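Friday, after lunch. Bench supplies, continued.

Dewanti wants every desk in the Junham room to have a mesh pen holder with a glue stick standing in it, so that people stop walking off to the cupboard. I said I'd try it for a fortnight and write down what I think. So far I think it's a lot of fuss over glue.

My first complaint is that a round stick is a poor thing to keep on a bare table. Leandro says they don't roll. They rolled for me on Tuesday's bench, twice, and the cap went under the radiator. 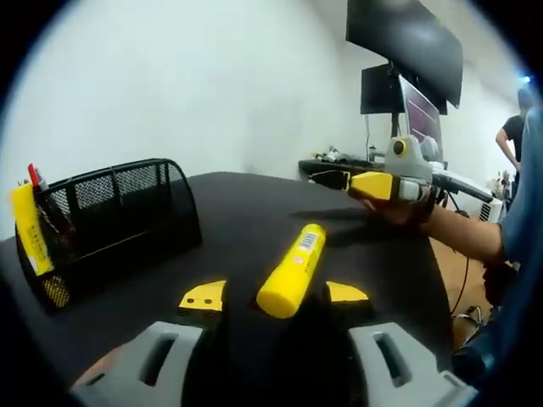
Glue stick on the black table, mesh pen holder to the left.

The holder itself I have less against. You can see through the sides, so there's no tipping it out to find a pen. But it fills up with whatever is nearest, and once there's a packet or a card wedged in it the stick has to fight for room. Vicente's answer is to buy bigger holders. I'd sooner put less in them.

The black top is fine for finding things. A yellow tube shows up from the door. Whether it's fine for gluing I doubt, having scraped dried paste off the old one in May.
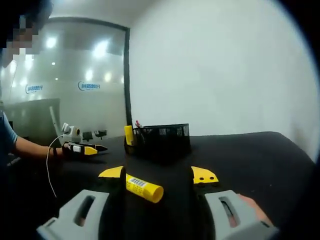
Upright is better, I'll give Dewanti that much. It takes up next to no space and the hand goes to it without looking. What I don't believe is that anyone will put it back there after use. Domingo claims his group at Girneck managed it, but he also claims they never lost a cap.

Still to settle: cap up or cap down. Lautaro says down, to keep the paste soft at the end. I'd want to see that tried on 2 sticks side by side before we tell people to do it. Ask him Monday.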